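skundetti-kitchen-sim
README / data card, updated April

Simulated kitchen episodes for training pick-and-carry policies. Rendered views plus gripper state plus action at each step. Everything in here is sim. No real robot data, that lives in the Mutine repo, ask for access.

Status: usable. Rough in places. Read Known problems before you train on it.

What you get

894 episodes total. 500 of them are the "base" split, rest is "varied" (swapped cabinets, swapped appliances, moved start pose). Held-out kitchens are in a third folder and are not counted in the 894. Please don't train on them, somebody did last time and we had to redo the whole table.

Each episode is one folder:

episode.json — task string, layout id, seed, success flag
steps.npz — joint positions, gripper opening, actions
view_hand/ — frames from the hand view
view_room/ — frames from the fixed room view, missing in some varied episodes

Frames are saved at 30 per second. Actions are at the same rate, one row per frame, no interpolation. If you resample, resample both.

How it was collected

Teleop inside the sim, keyboard and a 6-axis puck. Operators got the task string and a random layout, then did the task once. No retries inside an episode. Failed runs are kept with success=false, filter them yourself if you want clean demos only. The success flag comes from the sim state check at the last step, not from a person watching, so it is strict about final pose and dumb about everything else.

Scene builds come from the Zengate exporter. Physics from the Sobczak fork, the version is pinned in requirements.txt. Don't bump it, contact behavior changes and replays drift.

Tasks

9 task strings. Most are some form of hold / carry / put down. Full list in tasks.txt. Wording is fixed per task, no paraphrases yet — on the list.

Objects are mostly kitchen stuff plus a handful of odd shapes we put in on purpose. Long thin things, things with strong patterns. Policies trained on only mugs and bowls fell apart on those so we wanted them in from the start.

Layouts

Wall finish, cabinet color, appliance set and floor are drawn per layout id. Same id = same kitchen every time. Lighting is not tied to the id, it comes from the seed. Yes this is confusing. Will fix in the next export.

Loading

pip install -r requirements.txt
python load.py --split base --view hand

Loader returns frames first, then state, then action. Older loader had state first, check your scripts if you were using it before.

Sample from the hand view
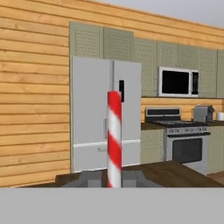
Hand view, striped pole upright at the gripper. Plank wall, sage-green cabinets, steel fridge behind.

The gripper geometry stays in the hand frames, we don't mask it out. If your model needs it gone do it on your side. Tall objects block a good part of the view, thats normal for this split and worth keeping in mind if you crop tight around the middle.

Known problems

- some varied episodes have no view_room folder, loader skips them silently
- success flag can be false when the object is put down fine but tips over on the last step
- gripper opening is normalised per episode in the oldest batch, per robot everywhere else. Batch number is in episode.json
- a few task strings have a trailing space. strip before you compare

Splits

Split files are plain text, one episode id per line. Split by layout id, so no kitchen shows up in both train and val. Do not reshuffle by episode, you will leak layouts and you're val numbers will look great for no reason.

Licence and use

Internal research use for now. Open an issue in the repo for anything broken, include episode id and seed.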